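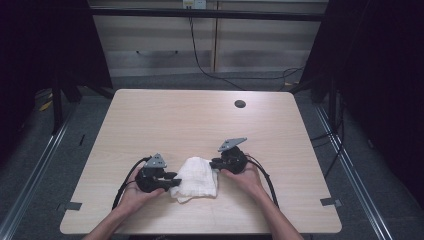
White cloth in a heap on the table.

To: Kimedthorpe Household List
Subject: Re: Folding towels so they stay folded

Dear all,

Thank you for the many kind replies about the airing cupboard. I did mean to answer each of you properly and then the week ran away with me, so I hope one long message will do for everybody (put the kettle on).

The question that came up most was where to do the folding. I'm firmly for a table. I folded on the bed for years and always ended up with a lopsided pile, as a duvet gives way just where you want to press down. A plain table with a smooth top is much kinder, and if it has rounded corners, as the pale one here does, so much the better for anything with loops that like to catch. Give it a wipe first and let it dry.

Please don't be put off by a crumpled lump of cloth. I used to try to straighten the whole thing at once, tugging at all sides, and only made it worse. Find one corner, any corner, and run your fingers along the edge until you meet the next. Hold those two, let the rest hang for a moment, give it one good shake and lay it down away from you. Most of the creases sort themselves out, and the rest you can smooth with the flat of your hand.

For bath towels I go long side to long side first, then in half, then in three, with the fold facing out. Ours are the big ones from Pakzad, 120 cm long, and three is the only way they'll sit on our shelf without poking over the front. Hand towels only need two folds. Small cloths I no longer fold at all, they go in a basket, and I feel lighter for it!

One more thing, and then I'll stop. Somebody asked how I remember which pile is for guests. I keep slips of thin paper, usually cut from old letters, and tuck one in at the top of each pile. It's a homely sort of system but it has lasted since June. Do keep the slips well away from the washing basket, though. I once put one through the machine with a dark load and was picking bits off for days.

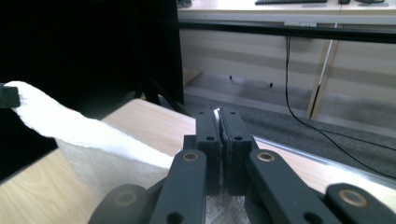
Earlier message on this list, 2020-11-09:

I've read all the folding advice with great interest and I still can't get mine to stay put. They look lovely when I shut the cupboard in the evening and by breakfast the top ones have slid off sideways. Is it the towels or is it me? They're quite fluffy, and I've been folding them into small squares as my mother did. My shelf is only 46 cm deep, if that helps. I'd also be glad to hear whether anyone irons theirs, as a neighbour in Hirneck swears by it.

It certainly isn't you! Fluffy towels in small squares make a very round sort of parcel, and a stack of those will always wander. Try a larger, flatter fold, and keep the pile to 6 at most. With your depth of shelf you could turn every second one the other way round so that the thick folded edges don't all land at the front.

As for ironing, I'd leave it. I tried it once on a set of eight and they came out flat and rather sulky. If your neighbour enjoys it then good luck to her or him, and I'd be happy to be told what I did wrong.

I still owe somebody the measurements of our drying rack and will send them when I've found the tape measure.

Warmest wishes from a rainy Kimedthorpe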